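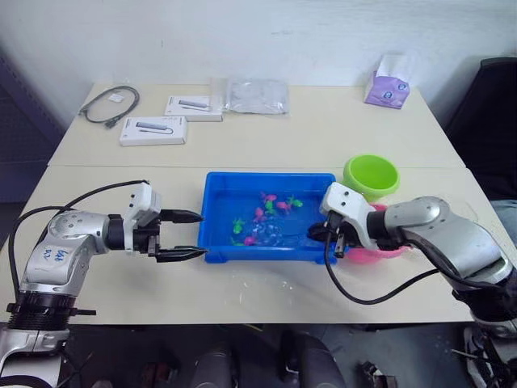 3. Filling the Tray and Putting the Fish In

Activity Guides > Water Play > Duvside Fishing Tray > Filling and Stocking

By now you've read section 2 and you have everything laid out, so let's get to the fun part. I've set this game up at the Mullstead spring fair every May for years now (700 people through the door last time, and I'd guess half of them stopped at the fish!), and the steps below are how I do it these days. Veronika Bühler wrote the first version of this guide. I've kept her order and changed the bits about the water.

1. Push two tables together so the long sides meet, and lock the legs. White ones are great if you have them, as spills show up right away. Lean on both with your full weight before anything wet goes near them. If one rocks, swap it or shim it now, please, and not with a folded game card (I've lost so many cards that way).

2. Set the tray down while it's still empty. Leave enough table in front for elbows and enough behind for the bowl. You want the tray sitting flat on one table or squarely across both, never with just a corner hanging over the seam.

CAUTION: Don't fill the tray at the sink and carry it over. It looks light and it isn't, and the plastic flexes when you lift it by the lip, so a wave runs to one end and straight into your shoes. Ask me how I know!

3. Fill from a pitcher. I pour slowly into a corner and stop while there's still plenty of wall showing above the water. Shallow is really all you need. The fish still float, little kids can reach the bottom, and there's a lot less to mop up when somebody gets excited.

NOTE: Use lukewarm water if you have it. Tap-cold is fine for a quick game, but players who stay for a long turn start to complain, and then they start flicking.

4. Rinse the fish before they go in. New ones from the Godoy refill bag have a dusty feel to them and leave a film on the water. A quick swish in a bowl of clean water does it. While you're there, squeeze each fish gently. If water squirts out, it has a leak, so put it aside to drain and don't use it today.

5. Add the fish a few at a time, pink and green mixed up together. The refill bag has 12 in it, and you don't have to use them all. For the smallest players I put in just a handful, and I add more once they've got the hang of it. Drop them from close to the water. From higher up they splash, and some of them roll over and take a minute to come right.

6. Put the catch bowl behind the tray, upright, where both players can get to it. Mine is lime green, which does make the green fish hard to see at the bottom of it, so I do the final tally by tipping them out onto a towel. Any bowl will do as long as it doesn't tip over when a fish is tossed in from a distance.

7. Wipe the table in front of the tray. Then wipe it again in ten minutes, and keep on doing that. Drips collect below the near edge of the tray all through the game, and they creep toward the score cards. I keep the cards (there are 200 in the Taltance box, more than you'll ever need) on a chair off to the side.

CAUTION: Keep power strips and phones off both tables. Never leave the tray unattended with water in it when there are toddlers around, even for a second, even if it's shallow.

Letting the water settle

Give the tray a few minutes before the first turn. I know, everyone's lined up and bouncing, but it's so much easier to pick out a fish when the surface is calm, and you'll get a chance to see where they've drifted.

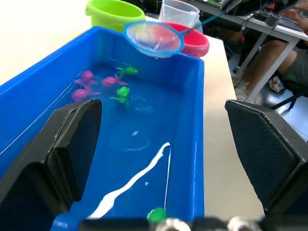 Fish don't stay spread out, no matter how carefully you place them. They bunch up, and then every player goes for the same spot and hands get tangled. You can get most of the group up near the far end of the tub, like this, with a single green one off by itself at the near end, and whoever's standing there gets the easy catch. I stir once with a finger, right down the middle, and let them wander. Look at the light too! A long white streak of reflection across the water will hide a fish very nicely, so if players keep squinting, turn the tray a little or draw a blind. Bubbles don't matter and will pop by themselves.

8. Check for low swimmers. Some fish ride a bit under the surface, and their color looks duller down there. They're harder to grab, so in our house rules they're still worth one point each but you get a second try. Veronika scores them double. Pick whichever you like and tell everybody before you start.

9. Say which color each side is fishing for, pink or green, and start the round.

NOTE: If a fish sinks all the way, take it out. It's full of water. Squeeze it dry, leave it on the towel with the holes facing down if it has any, and try it again on Thursday or whenever you next play.

Topping up and changing the water

Top up between rounds, never during one. Change all of it if it turns cloudy, or if a cracker goes in. To empty the tray, bail with a cup until it's nearly dry, then get a second person on the other end and walk it to the sink together. Drying and storage are in section 4.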